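Section 4. Detergent drawer, softener and first wash

This section covers the Mimmont washing machine once it has been levelled and connected to the water supply (see Section 3). Read it through before you load any laundry.

4.1 The drawer

The detergent drawer has three compartments. Pull it out until it stops.

Left compartment (II): main wash detergent, powder or liquid.
Middle compartment (flower symbol): fabric softener or liquid starch.
Right compartment (I): prewash detergent, powder only.

Note: If you use liquid detergent in compartment II, fold down the grey flap. Fold it up again for powder. With the flap in the wrong position powder will cake behind it and may still be there at the end of the wash.

4.2 Before the first wash

Run the machine once without laundry. This clears out water left over from factory testing.

1. Open the tap fully.
2. Check that the drum is empty and close the door until it clicks.
3. Put half a measure of powder in compartment II. Do not use softener.
4. Turn the dial to Cotton 60.
5. Press Start. The door lock light comes on.
6. When the programme ends, wait for the door lock light to go out before you pull the handle.

The drain hose may gurgle during this wash. Check the floor behind the machine for drips after it has finished. If you find any, close the tap and go back to Section 3.4.

4.3 Adding fabric softener

1. Pull the drawer out to the stop.
2. Pour softener into the middle compartment. Keep below the MAX line.
3. If the softener is thick, mix it with the same amount of warm water in a jug first.
4. Close the drawer slowly so that the liquid does not slop over.
5. Choose a programme and press Start.

The machine takes in the softener during the last rinse. There is no need to set anything. If you add an extra rinse with the Rinse+ button, the softener is held back until that rinse.

CAUTION: Do not pour softener straight on to clothes. It can leave greasy marks that need a second wash to remove.

CAUTION: Do not use softener on flame-resistant nightwear, or on any item whose care label advises against it. 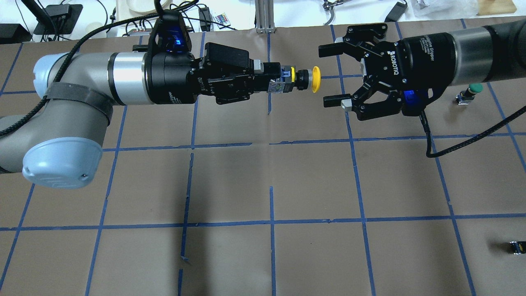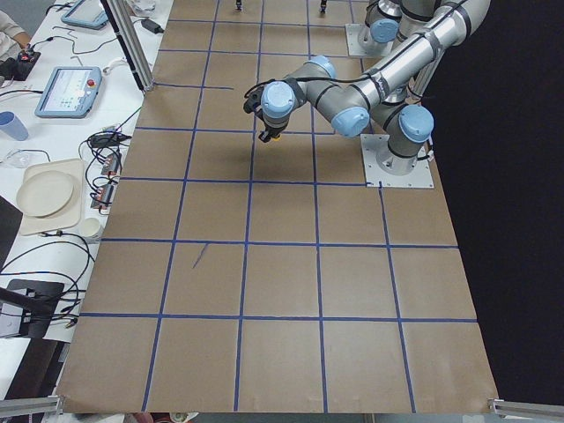

Photos: Mio Ueda / Plamerwood

4.4 Towels, sportswear and baby clothes

Towels soak up less water if they are washed with softener every time. Use it every third or fourth wash, or leave it out and shake the towels well before hanging them up.

Leave softener out for sportswear and microfibre cloths. Use the Sports 30 programme and a liquid detergent.

For baby clothes, press Rinse+ once. The light beside the button shows that the extra rinse is on. It stays on for that wash only and has to be chosen again next time.

4.5 How much detergent to use

Follow the amounts on the detergent packet. They depend on how hard your water is and how dirty the load is. Your water company can tell you the hardness for your postcode.

For a half load, use about two thirds of the full amount. Too much detergent makes foam, and the machine will add rinses to get rid of it. The time left on the display goes up when this happens. It is not a fault.

4.6 Cleaning the drawer

Clean the drawer once a month, or sooner if water is standing in the softener compartment at the end of a wash.

1. Pull the drawer out to the stop.
2. Press down the tab marked PUSH at the back of the middle compartment and pull the drawer free.
3. Lift out the blue siphon cap.
4. Rinse the drawer and cap under a warm tap. Use an old toothbrush in the corners.
5. Wipe inside the drawer housing, including the top, where the water jets are.
6. Press the cap back in until it sits flat.
7. Slide the drawer in on its rails.

Note: A siphon cap that is not pressed right down is the usual cause of softener running out too early. Check this before calling for service.

Do not put the drawer in a dishwasher.

4.7 Replacement parts

The siphon cap and the liquid flap can be ordered from Warnari. Have the model number ready. It is printed on the label inside the door.

If softener is still left in the drawer after cleaning, see Section 8, Finding faults.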